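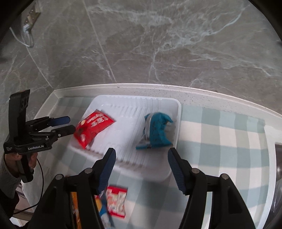
snack tray, round one. red on the left, blue on the right

ok so I finally started the road trip snack sort. drive to Sostdale is Friday, leaving stupid early, and last time we ate gas station peanuts for the whole way. not again

1/ system is: everything goes thru the white tray first. if it fits in the tray it can come. if it needs its own bag it stays home, sorry to the giant popcorn

2/ the tray has those little ridges along the sides and packets stay put pretty well. got it in August at Rotich, the discount place next to the laundromat. Best $2 of my year

3/ checked tablecloth is my aunts. it's on the table till Christmas, I don't get a vote

4/ budget was 25 dollars for four people. spent up to 42 if you count the drinks and I am not counting the drinks

5/ two packets down, whole grocery bag still to go. Awuor Shirima if you're reading this you said you'd come help at 6

6/ question for the group, salty stuff in the front seat or the back?? back seat people always say they'll pass it up. they do not pass it up

7/ also pls no chocolate. car heater is stuck on high and I'm still finding bits in the seat belt thing from the Gotiddale trip

8/ ok several replies saying "just use a shoebox." tried it. everything sinks to the bottom and you're digging around in there doing 65. flat tray on the middle seat, one layer, you can see what you've got

9/ someone asked about crumbs. wipe it w a damp paper towel at the rest stop, done. I also stick a folded dish towel underneath so it doesnt slide on turns

10/ adding: napkins, wet wipes, one empty bag for wrappers. the empty bag is the thing I forget every single time. writing it on my hand

11/ Awuor is here. she brought more chips. these are not going to fit in the tray

12/ front seat won the vote btw. back seat gets the pretzels and the wipes

more tmrw, still have to do the cooler and find the other ice pack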